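Speaker notes – "The Lunch Hour Choir"
Tuesday slot, 16 minutes plus questions

Start with the hum. Get the whole room on one low note before saying hello. Hold it longer than feels comfortable, then let them laugh!

Who I am: I run the singing group at Atlow, no music degree, can't sight-read to save my life. We began with 8 people in a stairwell (gorgeous echo, terrible draught) and there are now 104 names on the list. They don't all come at once, thank goodness.

Story of the first rehearsal. Tùng Âu brought a round his gran had taught him and we sang it in three parts, badly, then a bit less badly, and I went back to my desk grinning like a fool.

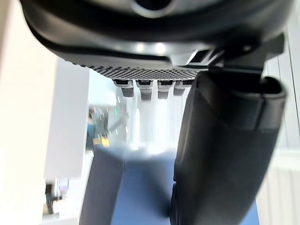 The bit I most want people to take home is how to teach a song by ear. Sing one line, they sing it back, no talking in between. Do the tune twice before you add any words. Bring the low voices in first – they're usually the shyest, and once they've got something solid to stand on they love it.

DEMO: teach the first two lines of the ferry song. Left side low, right side high, back row drone. If it falls apart, keep going and clap the beat.

People who say they can't sing. Thắng Doãn mouthed the words for a whole month and then took a solo at the October concert. Pause here. I still get goosebumps telling this one.

Practical stuff, quickly: same room every week, water, chairs pushed back, finish on time even if it's going brilliantly. Song sheets are fine for the words but get them off the page as soon as you can.

Questions. Someone will ask about auditions – we don't hold them. Finish with the full ferry song, everybody standing.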